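Cleaning and Sealing a Bare Concrete Floor

Applies to: interior concrete slabs at ground level, such as garages, workshops, utility rooms and stores. Not suitable for floors that have been painted, tiled or coated with epoxy, unless the old coating has been fully removed.

What you need

Stiff nylon brush on a long handle
Soft broom and a vacuum cleaner with a floor head
Two buckets
Neutral or mildly alkaline floor cleaner (Treron concentrate is used below)
Wet vacuum, or a squeegee and mop
Penetrating sealer, water-based (Sikura)
Short-pile roller, tray and extension pole
Masking tape and polythene sheet
Gloves, goggles and knee pads

Do not use a wire brush. Fragments of steel lodge in the pores and rust later, leaving marks that are harder to remove than the dirt was.

Step 1: Clear and sweep

Take everything off the floor, including shelving if it can be moved. Sweep towards the door with the soft broom, then vacuum the whole area. Go over the edges twice with the crevice tool. Fine dust left at this stage turns to slurry as soon as water is added and settles back into the surface when it dries.

Step 2: Inspect the surface

Look at the floor in daylight, with the door open if there is one. A lamp placed on the ground in the evening is also useful, as low light shows ridges and hollows that overhead lighting hides.

Variation in colour is normal in trowelled concrete. The trowel brings fine material to the top unevenly, and the slab cures at different rates across its width, so bands of grey, white and beige are to be expected. Cleaning will not even them out and there is no reason to try. Small pits and dark specks are also common. The pits are usually air holes opened by wear, and the specks may be fine aggregate or dirt held in the holes. Test a few with a damp cotton bud. If the colour comes off, it is dirt.

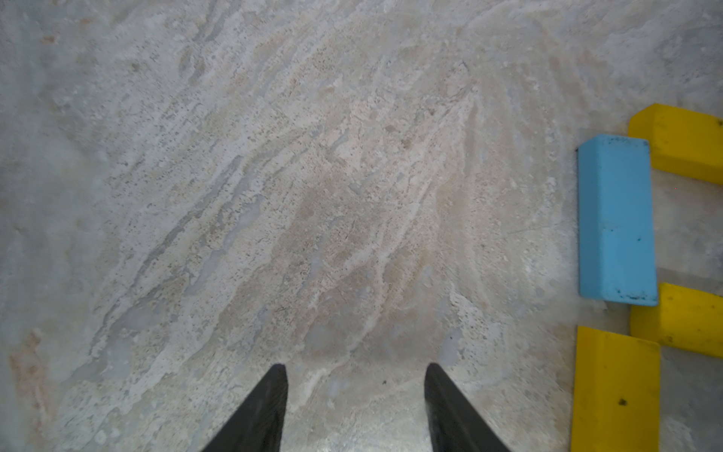
Marks that do need attention fall into a few groups. Orange or reddish-brown patches suggest rust, either from something metal that has stood on the floor or from iron in the aggregate. Dark patches with a soft edge are often oil. A white bloom that brushes off as powder is efflorescence, caused by salts carried up with moisture. Chalky white smears that do not brush off are more likely to be laitance, a weak skin of cement left by overworking the surface.

Scratch any suspect area with a key. Sound concrete takes a faint line. If the surface powders or flakes, it has to be ground back before sealing, and that is outside the scope of this page.

Step 3: Check for damp

Tape a square of clear polythene to the floor, sealing all four sides, and leave it overnight. Use one near an outside wall and another near the middle of the room. Beads of water on the underside, or a darker patch of floor beneath, mean that moisture is coming through the slab. A penetrating sealer will tolerate a small amount. If the sheet is wet through, find the cause first. In an unheated building, avoid doing this test in January, when a cold slab can give misleading results.

Step 4: Treat the stains

Rust: use a rust remover that is marked as safe for concrete. Wet the surrounding area first so that the product stays where it is put. Apply it with a nylon brush, leave it for the time given on the container, scrub lightly and rinse with clean water. Acid products etch the surface and leave a pale patch, so try a hidden corner before treating anything in the open. A faint stain may be better left alone.

Oil: cover with a poultice of absorbent powder mixed to a paste with degreaser. Benedetti stone powder works, as does plain cat litter crushed fine. Cover with polythene, leave overnight, then uncover and allow to dry before sweeping up. Old oil often needs a second application.

Efflorescence: brush dry and vacuum. Do not wet it, as the salts dissolve and go back into the slab.

Step 5: Wash

Dilute the cleaner as directed on the label. Work in strips no wider than the reach of the brush, starting at the far wall. Wet one strip, scrub in both directions, and lift the dirty water with the wet vacuum before it dries. Rinse from the second bucket and lift again. Change the rinse water when it clouds.

Detergent residue is a frequent cause of sealer failure. If the floor feels slippery or foams when wetted, rinse again.

Step 6: Dry

Leave the floor for at least 2 days with the door or a window open. Pits and hollows hold water longer than flat areas and show as darker spots. Do not start until they match the rest. A fan helps; a gas heater does not, as it adds moisture to the air.

Step 7: Seal

Mask the bottom of the walls. Stir the sealer slowly – shaking it puts bubbles in – and pour a small amount into the tray. Apply a thin, even coat with the roller, again working from the far wall towards the door. Porous areas will drink it in quickly and may need a second pass while still wet. After 30 minutes, wipe up any sealer lying on the surface with a dry cloth. Puddles dry to a sticky film.

Apply 2 coats in total, leaving 3 hours between them. Keep foot traffic off until the following day, and wait a week before putting back anything heavy.

Aftercare

Sweep regularly and mop with plain water, or with a little Weltura floor soap where there is grease. To check the sealer, drip some water on a busy part of the floor. If it darkens the concrete straight away, recoat that area after cleaning. Put pads or a board under metal legs and tins.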